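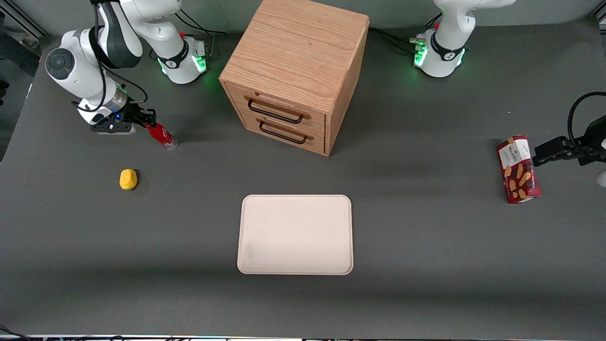 Home Articles Field Notes Links About

Stop throwing out the blanks

November 4, 2023

I've been arguing about soil geochemistry with people I like for most of October, and I've decided to do the rest of my arguing in writing, where I can't be interrupted. The subject is blanks. If you don't work in exploration, a blank is a bag of something very boring - clean quartz sand, usually, or crushed basalt you already know the chemistry of - that you slip in among your real samples and send off to the lab with a number on it like everything else. It should come back with next to nothing in it. If it comes back with zinc in it, you've got a problem, and the problem is somewhere between your truck and the lab's printout.

Everybody says they use them. My complaint is with what happens to the results afterwards.

A while back I was asked to go through the old soil survey from the Citon prospect. Avero had picked the ground up along with a pile of paper and a spreadsheet, and they wanted to know whether the long zinc anomaly down the eastern side was worth drilling. Good fun, that sort of job. You put the kettle on and spread the maps over the floor and feel like a detective. The spreadsheet had 1,237 samples in it, nice tidy columns, coordinates that landed in the right paddocks (you'd be amazed how often they don't), and a note at the bottom saying "QC samples removed for clarity".

For clarity! I went for a walk.

I know exactly how it happens, too, as I've done it myself. You're making a map. The blanks don't have coordinates, so the software complains, or worse, it plots them all at zero and zero, and your lovely survey shrinks to a dot in the corner of the screen. So you delete them and save the file. Then somebody copies your file, and somebody copies that, and a few owners later the clean version is the only version there is. The blanks cost the same to assay as every other bag. Somebody sieved them and bagged them and paid the freight, and then we binned the only part of the job that tells us how far to trust the rest.

I did get lucky with Citon. The lab certificates were in one of the boxes, stapled together and stained with what I hope was tea, and I typed the blanks back in by hand. There were 27 of them. Most were fine. But 2 had come back with more zinc than half the real samples, and both sat in the same batch as the strongest part of the anomaly, each one coming straight after a very high soil. That's a pretty classic sign of carry-over, where a bit of the last sample hangs about in the crushing or pulverising gear and gets into the next one.

Now, that doesn't mean the anomaly is rubbish. I want to be fair here, and I told Avero the same thing. The very high soils were still very high. Something put zinc in them. What I couldn't say any more was how wide the thing was, and how wide it was happened to be what they'd asked me. A skinny high with smeared shoulders looks just like a fat one on a contour map. So my advice was to resample those lines before anyone rang a driller, and I'd have given completely different advice from the tidy spreadsheet on its own. I'd have been quite cheerful about it.

The usual reply I get is that labs do their own checks, so why double up. And they do, and the decent ones do it well. But a lab's own blank often goes in after the sample prep, so it's testing the acids and the instrument and has never been anywhere near a crusher. It certainly hasn't been in the back of your ute beside an open bag of gossan. Yours has, if you've done it properly. They're testing two different stretches of the same road.

The other reply is that old data is old data and everyone knows to be careful with it. I don't think they do! I think people are careful with data that looks messy. Data that looks neat gets waved straight through, and stripping out the QC is exactly what makes it look neat. I've seen surveys with a few honest warts get thrown out of a compilation while a scrubbed one next door went in with no questions asked.

I'd also put in a word for the cheap and nasty approach to blanks, because plenty of small outfits can't stretch to the certified stuff every time. Garden-centre sand is fine as long as you buy a lot of it at once, mix it well, and get a handful of bags analysed before you start. What's not fine is grabbing a scoop of creek sand on the way to the grid and calling it barren. I worked one season on the Gurken project where the "blank" came off a track that had been sheeted with mine waste, and it had more copper in it than the soils did. We spent a fortnight blaming the lab. I still feel a bit ill when I think of the phone calls.

So what do I want? Not much. Keep one master file with every bag in it, in the order they went to the lab, blanks and duplicates and standards and all. Put a column in that says what each one is. Filter on the column when you want a map. Uysal, who I do a bit of contract work for, went over to this a couple of years ago, and the main objection in the office was that the file looked ugly. It does look ugly. Scroll across and there's a sad little row of empty coordinates every so often. I've grown fond of them.

And keep the order. People forget the order. A bad blank is only half useful if you can't see what went through the crusher ahead of it, and once somebody has sorted the sheet by easting and saved it, you're relying on sample numbers to get you back. Fine if they were numbered in sequence. The Citon ones weren't, quite, and I spent a whole evening on my knees with certificates laid out down the hallway.

I'd like to see the government open-file systems ask for it as well. Some ask for plenty already, I know, and I've grumbled about the templates as loudly as anyone. But if a report comes in with 100 soils and no check samples, I reckon the next person to download it should be told, right at the top, whether there never were any or whether somebody took them out. Those are very different surveys and at the moment they look the same.

Avero are resampling the eastern lines once the ground dries out. I've asked them to send me the blanks first.

Contact | Copyright 2023, all rights reserved | Back to top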